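Moken Makers Forum > Motors and Drives > Stepper or servo for a rotary table?

futden_fan
Posted 7:42 pm
Finally got the rotary table off the bench and turning! It's a worm drive, 108:1, with a Plalmont stepper on the front, and I'm so pleased with how smooth it is at low speed. My question is whether I should swap to a closed-loop servo before I paint everything. I lose steps somewhere above 394 rpm at the motor and the noise there is awful.

kettlebrook
Posted 7:58 pm
Love a worm drive. Leave the stepper alone, I reckon. At that ratio you've got torque to burn, so drop your acceleration and see if the stalling goes away. What voltage are you running?

futden_fan
Posted 8:03 pm
28 volts, from an old Kamath supply I found at the tip shop. Best find of June!

Abdelilah El Khatib
Posted 8:20 pm
I'd go the other way. I changed mine to a servo last winter and it was worth every cent, the thing just flies now. You get position feedback, it runs cooler, and you can hear yourself think. Bit of fiddling with the tuning, but that was half the fun for me.

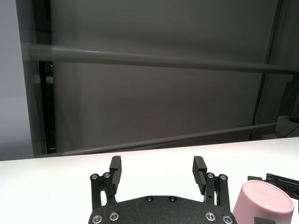

Parallel gripper, fingers open. Ridges on the inner face of the right one.

kettlebrook
Posted 8:31 pm
Nice gripper! Still don't agree about the servo though. Feedback on the motor tells you nothing about backlash in the worm, and that's where his error will be.

Abdelilah El Khatib
Posted 8:44 pm
Fair point on the backlash, you'd want an encoder on the table itself for that. But a stalled stepper with no feedback will happily wreck a part and keep going. Been there, had 257 teeth to cut and found out on the last few.

futden_fan
Posted 9:10 pm
Ouch! OK, I've halved the acceleration and it got up to speed first go, much quieter too. Going to paint it green and keep the stepper for now. Does anyone have a favourite grease for the worm?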